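OK so I promised an update on the gripper that kept dropping its calibration, and it's a dumb one, so settle in.

Short version: we lost 2,453 demos. Out of around 3,000! I found out at 2 in the afternoon with half a sandwich in my hand.

What happened is the jaw width reading on one of our handhelds (the Plekdale units, we have a pair) started drifting. Slowly. You close the fingers all the way and it says 15 mm open. The log never complained, because 15 mm is a perfectly legal number.

Then Lurnley, our poor little arm, gets trained on it and goes to pick up a cup and just — squeezes. Hard. Cup gone, coffee in the keyboard tray, Graziella yelling for someone to hit the stop. The stop worked, thank goodness. Nobody's fingers were near it, but they could have been, and that's the part I keep chewing on.

I blamed the firmware for a week. Sorry, firmware! It was a set screw on the encoder shaft, backed out maybe a quarter turn.

So now it's a full close and full open on both units before anyone records anything, and a mismatch blocks the session.

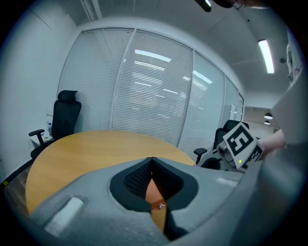

Renzo Sorrentino: Did you check the other unit too? Ours slipped the same way in February and the second one went right after. Threadlocker fixed it, but do the force limit on the arm as well.

Yep, checked, it's fine so far. Force limit went in this morning, way lower than before. Re-recording starts after lunch and I'm keeping my coffee in the hallway.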